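I have been going to Sostcombe home games for 11 years now (my knees remind me of it on the bleachers), and I still can't sit through a close fourth quarter. Last night we beat Fleltcombe by 3, and I missed half of the final minute because I was looking at my shoes.
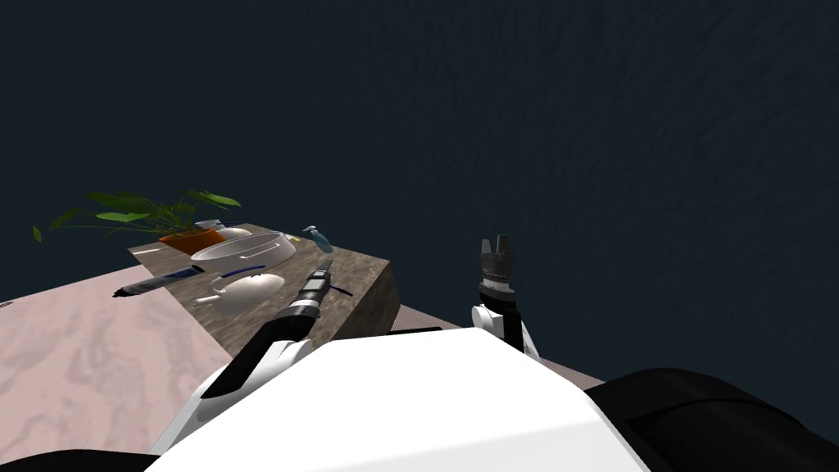 Annapurna Kamath had the kind of night you tell your cousins about. She couldn't buy a basket before halftime, poor thing, and then she came out and hit everything — corner threes, a running bank shot, even a free throw that bounced twice on the rim and dropped. The sign by the door said 856 in attendance, in a gym built for 800, and I believe it, as I had a stranger's coat in my lap all evening!
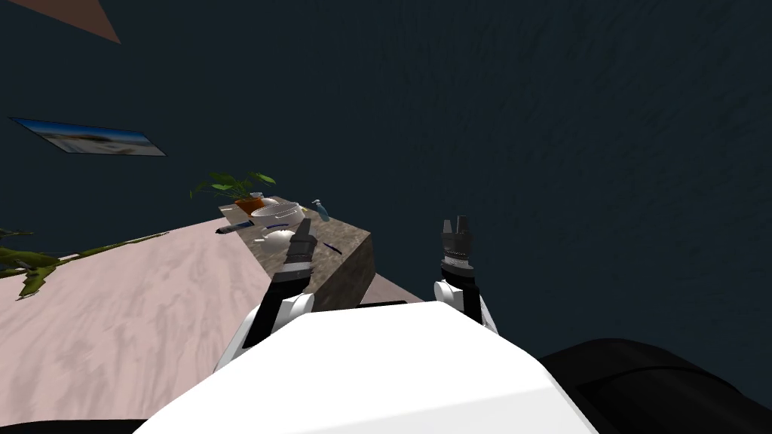

Our defense still worries me, I'll admit. Fleltcombe kept getting open looks off the same simple screen, and a quicker team will punish us for that. Revathi Mathew switched to a zone late and it settled things down, so maybe we'll see more of it before the playoffs in March. Next up is the long drive to Bangera, and I'm bringing the good thermos.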